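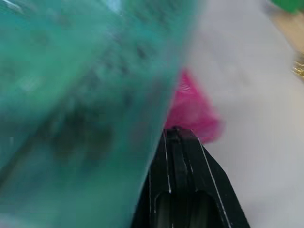
## 设备维护:Tillari 单元夹爪的检查与重新标定

Tillari 抓取单元的夹爪维护已于 2022年11月2日完成,单元恢复运行。上一次同等范围的维护在六月。本期记录检查项目、更换件和标定步骤,供其他单元的值班人员参照。

### 起因

运行日志显示,自上次维护以来,软质物料的二次抓取记录共 141 条,集中在薄而光滑的塑料类和易起皱的物料上,硬质物料没有同类记录。控制器未报故障,电机电流曲线正常,因此先查机械部分,软件参数暂不改动。

### 机械检查

断电、挂牌、确认轴已抱闸后,拆下夹爪外壳。检查结果如下:

- 左右指的平行度超差,右指根部的定位销有磨损,已换新件。
- 指面衬垫表面发亮,摩擦力下降。左右两片成对更换,不单独换一片。
- 导轨旧脂中混有纤维屑,清理后重新上脂,用量以滑块两端刚见油线为准,多余的擦净。
- 腕部线缆在护套出口处有压痕,绝缘完好,已重新走线并加大弯曲半径。
- 腕部相机支架的两颗螺钉松动,重新上紧并点螺纹胶,画防松线。

定位销和衬垫均为 Erkik 备件柜中的库存,领用后余量低于下限,已提交补货单。旧销留在柜内的灰色小盒中,测完磨损量再报废。

### 零点与夹持力

更换衬垫后,指面厚度发生变化,零点必须重做。顺序为:先全开,低速闭合至两指接触,记录编码器读数,重复三次取中值,再写入控制器。本次写入值为 807。旧值保留在参数文件的注释行内,不要删除。

夹持力原设定为 35 N。这一数值是按硬质物料定的,用于软质物料时偏高,会把物料从指面间挤出。现改为分档:硬质物料保持原值,软质物料降为 20 N,闭合速度同时降低一档。分档由任务文件中的物料标签决定,标签缺失时按软质处理。

### 相机校正

支架动过之后,手眼关系需要重算。标定板平放于台面,机械臂按预存位姿逐一到位并停稳后取图。运动中取得的图像一律剔除,不参与计算。结果经 Flornska 的校验脚本复核,残差在允许范围内。

取图前请用无纤维布擦拭镜头,不要用台面清洁剂,上次的雾斑就是这样留下的。

### 试抓

标定完成后用混合物料试抓,台面上同时放置不同颜色的物件,以硬质件开始,软质件随后。试抓由 Zlatko Omerović 负责,Shehu 班组派人在台边配合。 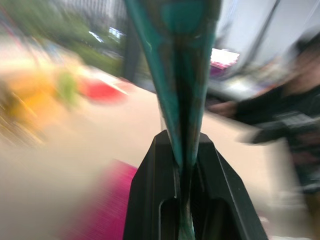 *夹爪夹持一件青绿色长条形物件,右侧为台边人员。*

人员伸手进入台面区域时,单元须处于降速模式,使能开关由本人持握。试抓阶段沿用这一规定,不因单次动作时间短而省略。

长条形物件另有一项要求:夹持点尽量靠近窄端,宽端朝外。宽端朝外时会遮挡腕部相机的大部分视野,此时腕部图像不用于定位,改用上方固定相机的结果。切换条件已写入任务文件,遮挡解除后自动切回。若画面长时间没有切回,先检查指间是否有残留物料,再检查相机信号。

### 后续保养周期

| 项目 | 周期 | 执行 |
|---|---|---|
| 镜头擦拭 | 每班开始前 | 值班人员 |
| 衬垫外观检查 | 每周 | 值班人员 |
| 防松线检查 | 每周 | 值班人员 |
| 导轨清理、上脂 | 每月 | 维护组 |
| 零点复核 | 每次更换衬垫后 | 维护组 |
| 手眼标定 | 支架拆动或碰撞后 | 维护组 |

衬垫的更换以表面状态为准,不以运行小时数为准。发亮、起边、出现贯通划痕,满足任意一项即换。夹爪黑色外壳棱边上的浅色擦痕不影响使用,登记即可。如擦痕处可摸到毛刺,用细油石去除,避免勾住软质物料。

### 未完成事项

1. 腕部线缆护套为临时固定,等新规格卡扣到货后更换。
2. 固定相机与腕部相机的时间戳偏差尚未测量,目前按零处理。
3. 软质物料的夹持力分档只在 Tillari 单元启用,其他单元维持原参数,未经维护组确认请勿复制任务文件。
4. 参数文件的新版本已上传共享目录,旧版本移入归档文件夹,本地副本请自行更新。

检查记录表放在单元控制柜门内侧的文件袋中。填写时请注明读数单位,六月的记录中有几行缺单位,无法与本次数据对比。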